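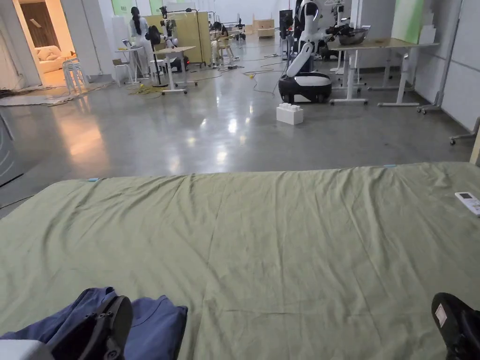
I have slept badly for most of my adult life and I want to write down what changed this year, partly for my sister, who asks me every time we talk and then forgets the answer.

When I moved to Australia I thought the problem was the move. New country, new job, new language from morning to evening. My head was full of words at night. I would lie there and repeat the small conversations of the day, and correct my grammar in them. "I have been there yesterday" – no, I was there yesterday. Then it was two o'clock, and then it was four.

But the grammar got better and the sleep did not. So after some years I had to admit it was something in how I was living.

The first person who said something useful was Nerys Bellis, who was my neighbour at that time. She used to work night shifts and she had tried everything, the teas, the heavy blankets, the recordings of rain. She told me to stop trying to sleep and to only try to get up. I did not understand this at all. She explained that I should choose one hour for getting up and keep it also on holidays, also after a terrible night, and let the evening take care of itself. I chose half past six. The first 18 days were awful. I was rude to people at work and I put salt in my coffee. Then one evening I was reading on the couch and I could not keep my eyes open, and I went to bed like a child goes to bed, without any plan.

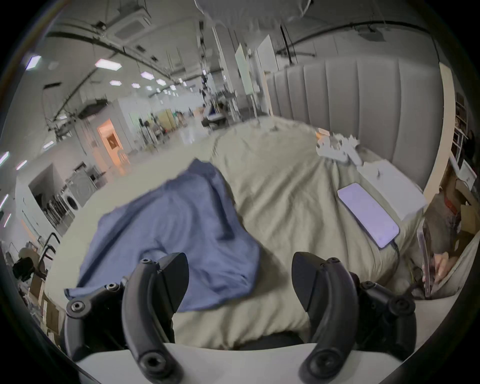
The second thing was the bedding, and I feel a bit silly because I was so stubborn about it. In my parents' house everybody had one thick feather doona for the whole year. In summer you put one leg out. I brought this habit with me to a place where October can already be warm at night, and I was waking up at three in the morning and calling it stress. My partner said many times that I was simply too hot. I said I was not hot, I was worried.

In the end I bought a thin cotton blanket and a plain sheet, and the feather doona went to the top of the wardrobe. I woke up less already in the first week. I still don't like how it looks, the bed seems unfinished to me, but I have stopped arguing.

By the way, I only learned the word "doona" from Stuart Hebden at work, after I had said "duvet" for a long time. He was very kind about it. He said both are fine, but he smiled. My dictionary at home did not have it.

The third thing is the light. Our old bedroom had a street lamp directly in front of the window, and I never closed the blind completely, because as a child I was afraid of full dark. I asked my mother about it and she did not remember this at all! She said I slept like a stone. So now I don't know whether I was really afraid, or whether I only told myself this story. I close the blind now. It took me almost a month before it felt normal. 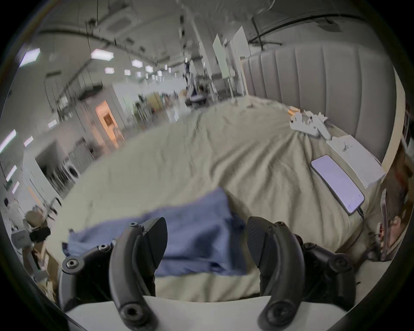 What did not help: counting, warm milk, and the sleep diary. I kept the diary for 30 nights in a nice notebook, and every morning I gave the night a mark from one to ten. I think it made everything worse. I was lying there already thinking about what mark I would give. When Beca Maddocks saw the notebook on my kitchen table, she read two pages and asked me if I was writing a complaint to a hotel. I stopped the same evening. The empty pages are for shopping lists now.

The phone is a more difficult subject. Everybody writes that the phone must be outside the bedroom, and I agree, and mine is still next to my pillow. My family lives in the other half of the day. If my father calls, it is night for me, and he is not young. I turned off all sounds except his number and my sister's. This is a compromise and I am not proud of it, but I can live with it.

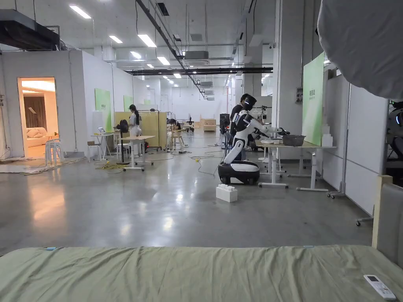

*Green bedsheet, white remote control, and a lot of ceiling lights.*

I still have bad nights. Last week I was awake from one until nearly dawn and I could not find any reason for it. Before, I would have been frightened by this and gone to bed at eight the next evening to repair it. Now I get up at half past six and I am tired, and I know that I will be a little slow in English on that day, so I warn my colleagues. I forget the articles first. Then the prepositions.

My sister wants to know if she should buy a new mattress. I think she should first try the same hour every morning, and maybe look at how old her pillows are. Mine were from before I got married. I bought new ones, quite flat, and my neck complained for a few days and then became quiet.

If you have some method with afternoon naps, please write to me. I tried to sleep for twenty minutes after lunch and I woke up when it was already dark, with one shoe on.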